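Sorting the hardware, a thread

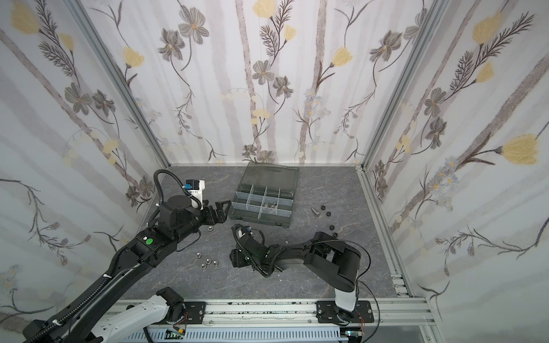

Last edited 10/5/21

1/ One bolt, a scatter of hex nuts, and a gray see-through organizer with more compartments than I have kinds of hardware. I bought it in June. It has been aspirational ever since.

2/ Black nuts on the right, silver on the left. I'd call it a system, but one silver nut has already wandered off toward the box by itself.

3/ A few small silver fasteners got a middle compartment. Why the middle? It was the first one I looked at.

4/ Yes, the wallpaper is floral. The roll was left over from the hallway and Vendberg doesn't take returns after 18 days. Tulips, or something tulip-shaped, go surprisingly well with hex nuts.

5/ The stone-pattern floor was a worse idea. Silver nut on gray with white veins — good luck. I have found 2 with my bare foot.

6/ Next up is the coffee can from the garage. Around 63 screws, a hinge, and a key to something. The key is getting its own compartment and I'm not taking questions.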